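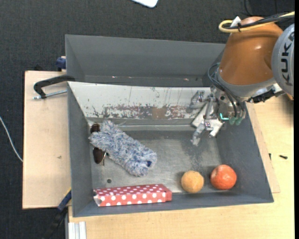

Storage Bins and Loose Goods: Care, Contents and Placement
Speaker notes, facilities and housekeeping session, September 2019

Opening. Welcome the audience on behalf of Truvier and state the purpose of the session. Bins receive little attention in most buildings. They are bought in quantity, placed on a table or shelf, and used until they fail. The talk concerns what goes into them, how they wear, and when they should be replaced.

Surfaces. Ask the audience to look at the inside of the front bin. The floor is scuffed, and the pale slanted panel at the back carries thin vertical scratches and drips. Along its lower part the paint is worn, with patches of reddish brown and gray. Point out that wear of this kind should be entered in the inspection record by location: floor, side walls, back panel, ledge. A single entry reading "worn" is of little use to the next inspector.

Pause for questions on record keeping.

Soft goods. The shaggy duster-like cover in blue, gray and white lies on the left half of the bin floor. Items of this type shed and catch on rough paint. The Brusach guideline asks that they be stored apart from hard goods and shaken out before they are put away. Staff at the Helo building now line any bin with damaged paint before soft items are placed in it - a plain cotton sheet is sufficient.

Openings and ledges. Mention the small dark hole in the floor toward the lower left. Openings should be checked for lint at every cleaning. The ledge between the back panel and the floor should be wiped by hand, as a wide brush will pass over it.

Placement. Two bins stand one behind the other here, the front one on a light wooden tabletop. Where bins are kept in this manner, the one behind should hold goods that are needed less often. Bins with metal floors should be lifted when moved across wood, never dragged.

Figures. The Wickramasinghe site holds 600 bins, of which almost 300 have been inspected under the present schedule. The remainder will be completed by December. Do not offer a replacement cost at this stage - the estimate has not been approved.

Closing. Refer the audience to the inspection form and remind them that completed copies go to the housekeeping office. Allow time for discussion.

Contact: Truvier Facilities Training | Copyright Truvier. All rights reserved. | Back to top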